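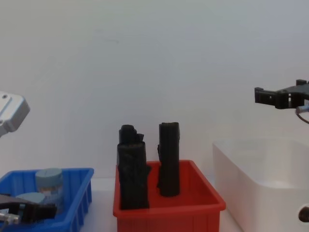
Red tray, blue tray, big white bin, all lined up on the white table.

Print this page | E-mail this page
Reading time: 2 min
Search the gallery: enter keyword Go

Sorting Week at Skistmont

Posted 25 June 2025 by Ritva Kallio

Hello again from the supply room! I've been promising more from the big sort-out since March, and I finally sat down with a cup of coffee and did it. We're going tray by tray this year (Leonardo Greco's idea, and I grumbled, but I like it now) and every tray gets a color so I can shout across the room and people know what I mean.

Red tray: the two dark rolls standing up in there are my favorites -- one big and raggedy with flaps going every which way, the other slim and much neater. I'd love all our rolls to look like the slim one, but I'm not holding my breath.

Blue tray: the pale blue-gray container with the round lid lives here, and there's a second lid in front of it, a bit lower. I do like a lid that fits the color of its tray!

White bin: tall sides, wide open top, room for plenty. Leonardo wanted three small ones and I wanted one big one, and I won.

Next up is the Brevotero cupboard, which has 23 shelves and a door that sticks. If you have spare trays in red or blue, please drop them at the front desk -- yellow is fine too, I'm not fussy.

Print this page | E-mail this page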